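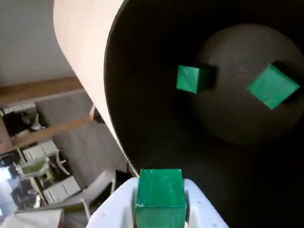 Okitum will publish Leltell, a course in dice divination for beginners, on Friday, November 24, 2023. The book covers casting with 2 dice and includes 117 sample readings. Blank cubes like the two green ones in the tube will do for the first lessons – pips come in later.

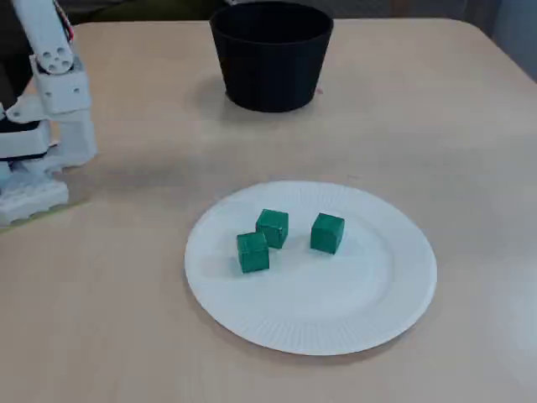
Author Zinash Lencho teaches casting by zones, with near and far areas read differently. No printed cloth is required. A plain light table with a rounded corner, as in the photo, can be divided with string.

"I wanted readings people could do at home after supper," said Lencho.

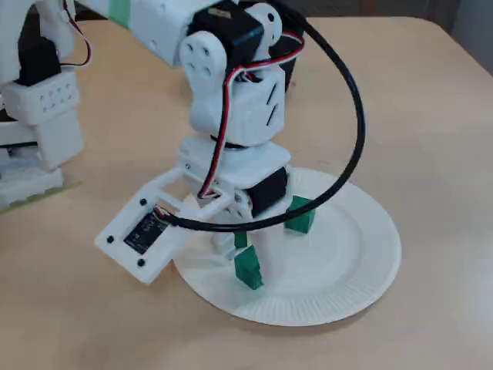

The first printing is 1000 copies. Editor Gemechu Seyoum began work on the text in June and added a chapter on dice that land stacked or leave the table.
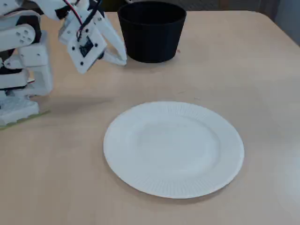

Okitum will also sell a casting board, Favudar, separately. It is thin and sits slightly above the tabletop, much like the greenish plate at lower left, so a die that rolls off it is easy to tell from one still in play.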